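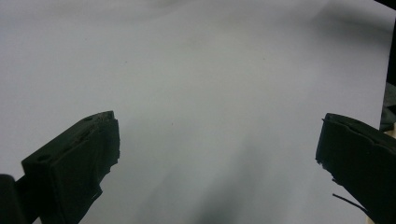
I've been trying to write letters again, proper paper ones, and I'm terrible at it. My aunt Loredana Marras moved to Tenmont last September and she doesn't do email, so it's paper or the phone, and on the phone she talks for 93 minutes and I say "mm." So, letters! The trouble is the start. I get as far as the kettle, then the chair, and then it's all just pale and blank, with one tiny dark speck near the middle, and I can look at a speck for a very long time. Hers arrive every couple of weeks, 12 pages, both sides, mostly on the price of apricots and who has fallen out with whom at choir.

What finally helped was giving up on news. I haven't got any news. I go to work, I come home, I burn the rice. So last week I wrote to her about the bus driver who sings – quite well, too – and then about the soup I had at Sartori (too salty, ate all of it), and I was on page three before I'd looked up. Page three!

I'm aiming for 300 words a sitting now, and I stop even if I'm in the middle of a story. It makes it easier to pick up the next evening. If you've got somebody you owe a letter to, start with your lunch. I still need stamps, and the post office closes at five.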